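Forum Cellules et petite robotique > Préhenseurs et outillage
Sujet : Kit bimanuel Carnix, doigts Flalach : retours après deux mois ?

pince_molle
Bonjour à tous. Kit deux bras reçu en février, monté avec les doigts Flalach livrés de série.

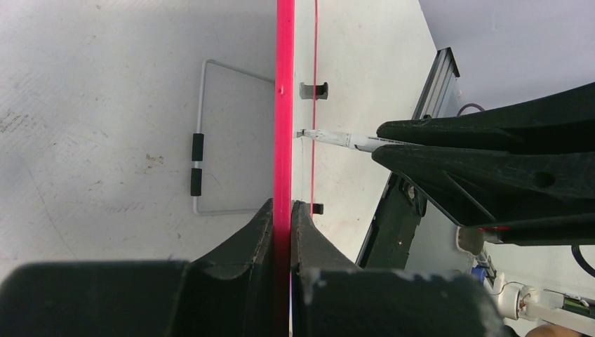 L'usage visé est la manipulation de petits objets de bureau, stylos et pièces plates tenues sur chant, un bras maintenant pendant que l'autre présente. Course utile mesurée au pied à coulisse : 35 mm, conforme à la fiche. Le serrage se règle par limite de courant moteur, valeur de 0 à 300 dans l'interface. En dessous de 200, les pièces plates pivotent entre les mors dès que le bras accélère. Au-dessus, ça tient, mais les arêtes des doigts marquent. Quelqu'un a-t-il essayé les patins Rular en remplacement ?

gd_axe4
Quelle version du firmware ? Avant la 27, la limite de courant n'était pas appliquée pendant la phase de fermeture, seulement au maintien. Le doigt arrivait donc en butée à pleine force, ce qui suffit à écailler le bord.

pince_molle
27 justement, sur les deux bras. Les éclats sont surtout sur un des deux doigts de la pince gauche, arête supérieure. Il y a aussi un dépôt blanc dont je ne connais pas l'origine.

toledo_atelier
Dépôt blanc = abrasion, soit du doigt, soit de ce que tu serres. Un coup de chiffon, vingt cycles à vide, vingt cycles avec pièce, et tu compares. Si ça ne revient qu'avec la pièce, inutile d'incriminer Flalach.
Pour les patins Rular : montés ici sur la cellule Toledo. Adhérence nettement meilleure sur les barres lisses. En contrepartie, on perd environ 2 mm de course et il faut refaire le zéro de la pince après chaque changement.

K_Bernoulli
Pas d'accord sur Rular. Le collage lâche par le bas du patin au bout de quelques semaines, et la pièce se présente alors de travers sans que le capteur signale quoi que ce soit. Je préfère des doigts d'origine un peu usés à une interface dont l'épaisseur varie.
Le problème du pivotement est géométrique : mors inclinés sur chant étroit, donc contact presque linéaire. Augmenter le courant ne fait que masquer la chose. Il faut prendre plus bas, ou usiner un mors à faces parallèles.

toledo_atelier
Collage dégraissé à l'isopropanol et mis sous presse une nuit ? Sans ça, oui, il lâche.

K_Bernoulli
Dégraissé, oui. Sous presse, non, la notice n'en parle pas.

gd_axe4
La notice Rular tient sur une page, ce n'est pas une référence.
Pour revenir au kit : la répétabilité me paraît correcte pour le prix, le SAV Carnix répond en deux jours, et les doigts sont vendus par paire à l'unité. Mon reproche porte sur le câblage. Rien n'est prévu pour guider les câbles au poignet, et le connecteur prend du jeu. J'ai dû imprimer un passe-câble.

pince_molle
Le passe-câble m'intéresse si tu partages le fichier.
Essai fait entre-temps : prise abaissée de 8 mm, courant à 200, plus de pivotement sur une dizaine de cycles. Point pour K_Bernoulli. En revanche, les stylos à corps rond roulent toujours entre les doigts quand la prise n'est pas centrée.

K_Bernoulli
Rainure en V sur un seul des deux mors. Sur les deux, tu perds les pièces plates.

gd_axe4
Fichier déposé dans la section téléchargements, version STEP et STL. À imprimer en PETG – le PLA casse au niveau de la vis.

pince_molle
Récupéré, merci. Je commande une paire de doigts Flalach de rechange pour tailler la rainure et je reposte les mesures ici.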